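OK the Julto lineup just dropped and I am not going to be normal about it. Thread!

1/ Two stages, one Saturday in April, down at the old Fourie rail yard. Last year it was one stage and a taco truck, so this is a big jump for a festival that still feels like it's run out of somebody's living room.

2/ Cimach is headlining!!! I've seen them 5 times and never in a place bigger than a bowling alley. The last set was 40% new songs and every one of them was better live than whatever was on the radio that week.

3/ If you don't know Cimach, start with the slow record, the one with the horns. Then go to the live one. The crowd singing the bass line on side two gets me every single time.

4/ Jirnel is on right before them, at sunset, and whoever put those two back to back deserves a raise. Jirnel does this thing where the drums drop out and it's only voices for a full minute. Outdoors, with the light going? Come on.
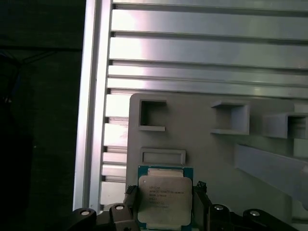 5/ Now the ticket stuff, I know you're going to ask. Presale opens Tuesday at 10 in the morning. The first 200 go at the early price, and last time those were gone before I found my card, so have yours out.

6/ The yard holds 1519 people this year. Last year's cap was 451. I loved how small it was and I'm a little sad about that, but I also know a lot of folks who got shut out, and I'd love to finally drag all of them along.

7/ Small stage is where I'd spend the afternoon. It's all local, mostly first-time acts, and the brass band from the parade is opening at noon. Get there early, they play loud and they play short.

8/ Getting there: take the bus. Please. Parking at Fourie is a gravel strip and a prayer, and the walk from the last stop is flat and has a good ice cream window on the way (get the lemon).

9/ Kids under ten are free with an adult, and there's a quieter patch of grass back by the water tower. Bring ear protection for the little ones, the main stage speakers point right down the yard.

10/ Things I'm still hoping for: set times that don't overlap, more than one water station, and a Cimach shirt in a size that isn't XL. I've been wearing the same one since the bowling alley days and it's basically a net now.

11/ Full set times are supposed to go up the week before. I'll add them to this thread when they do. Tell me who you're most excited for, and if you've seen Jirnel lately, what are they opening with these days?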